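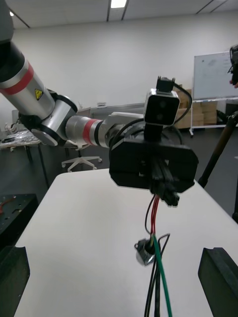

Washer dead after storm, repair or replace?

stodamier_porch wrote:
Hi all, long-time reader, first-time poster, so bear with me. Our Dumen washer quit after the thunderstorm and the shop wants 270 dollars for a new control board. It's nine years old and has been good to us, and I hate to send it to the dump if there's life left in it. What would you do?

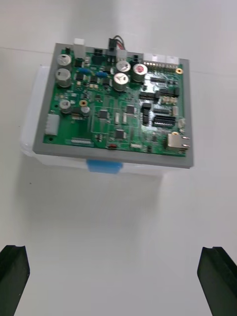
henao_hills wrote:
Oh, I feel for you, we went through the same thing in April with our Roven dryer. Once the board is out, please don't set it down on a bare metal shelf or a carpet. A plastic box like the white frosted one pictured is a handy height for looking a board over — and do look it over before you spend a cent. I got mine refurbished for 80 dollars, shipping included.

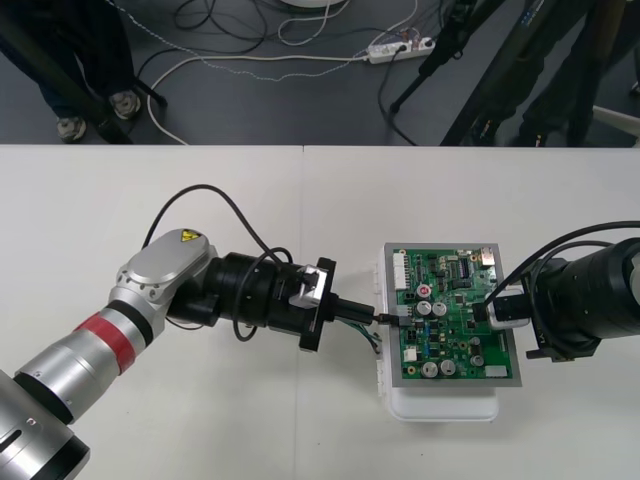

Take your time with the plugs, too, and put masking tape on every wire before you pull it. I skipped that step and spent a whole evening with a flashlight and a very patient spouse.

gravelroad2946 wrote:
I have to disagree, friends. Nine years is a good run for a washer, and if the storm got the board it may well have gotten the motor too. I'd put the money toward a new one and a decent surge protector.
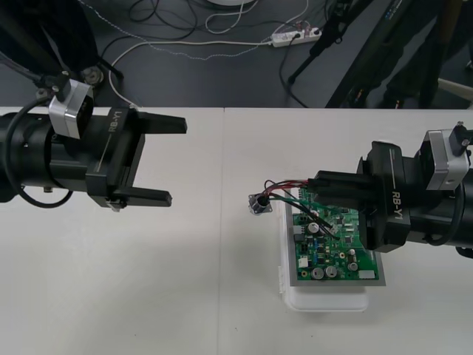
henao_hills: fair point about the motor, but he can test that first with a cheap meter, and most washers I've known go well past nine years if you look after the hoses.

stodamier_porch wrote:
Thank you both! I'll borrow a meter and report back — meanwhile it's the laundromat for us, 2 loads a week.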